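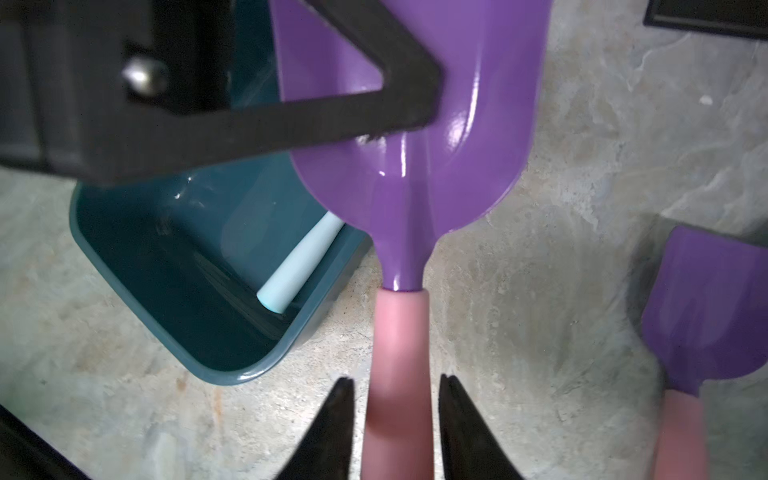
Toy Shovels and the Teal Tray

Sat 20 June

We keep the sand toys for the Emholm play yard together in one place, and the small shovels are the part that gets used most. The full album has 50 pictures from the spring and summer; only a few are on this page.

The purple shovels have a wide, shiny scoop and a pink handle. The scoop is slightly hollow and narrows to a neck where the handle starts. They are easy to spot in the grass.

Purple and blue in the tray, scoops to the back and handles to the front. One more light blue shovel is still on the floor to the right. 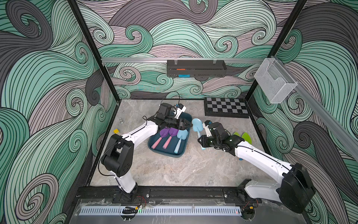
Do the shovels need to be washed before they are stored for the winter?
A rinse with plain water is enough for most sand. Let them dry overnight before stacking them, and use a little dish soap if they have been in mud.

The green ones were next. Lime green scoops, side by side on the gray marbled floor beside a pale blue one, with a purple shovel over the tray. The checkered board at the back belongs with the games.
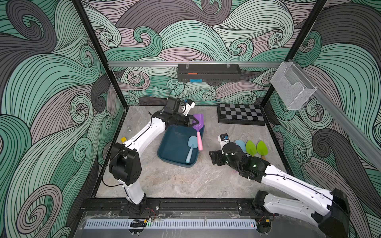 Skutus wrote in to say that the short handles suit younger children better, and that a set sorted by color gets put away faster at the end of the day.

The buckets and rakes are on the next page. Shovels go back out to the yard on Monday.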